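Subject: Re: [handheld-demos] Teaching by hand vs. by joystick
From: Hiba Sleiman
To: handheld-demos list

On Saturday, Fares Darwish wrote:
> We're still driving the arm by remote control here in Rosville and
> a good day gets us 35 clean demos. Has anyone switched to the
> handheld grippers for table work? Is it worth relearning everything?

Fares, yes, yes, yes! We switched in July and I'd have a hard time going back. Our best day so far was 153 demos from one pair of grippers, and people were still cheerful at the end of it (try that with the joystick).

The nice part is that you feel the table through the fingers. With remote control I was always guessing how hard I was pushing. Now a new person picks up the pair, messes around for a few minutes, and starts making demos we can use. Svyatoslav is up to 2000 for the Illel tasks and he swears his wrists are fine.
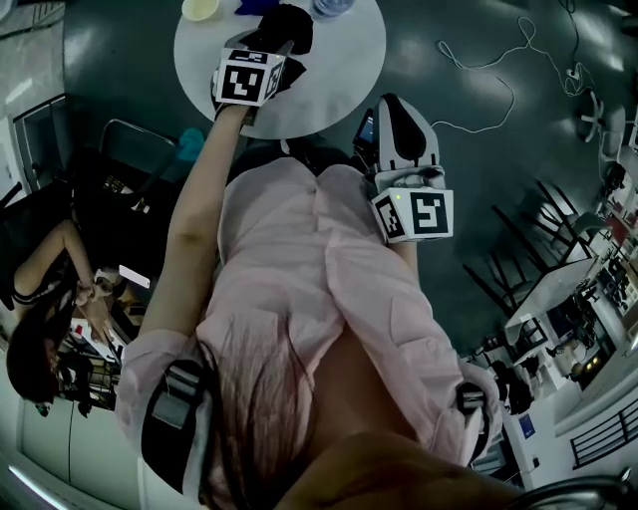 What I'd tell anyone starting out:

1. Keep the marker cubes in view. If your sleeve or your other arm covers one, do that demo again.

2. Work one hand at a time first. Let the second gripper hang by your side until the first hand feels natural - two-handed stuff comes quicker than you'd think.

3. Press soft things flat before you close the fingers. Cloth teaches bad habits if you pinch at it from above.

4. Move the cups and bottles between demos, even when you're tired of it. Ours got stuck on one layout for a week and the robot learned exactly that layout.

I'd keep the remote setup for anything heavy, though. Raghda still uses it for the drawer tasks and gets lovely results.

Come by Gastville if you want to try a pair!

Hiba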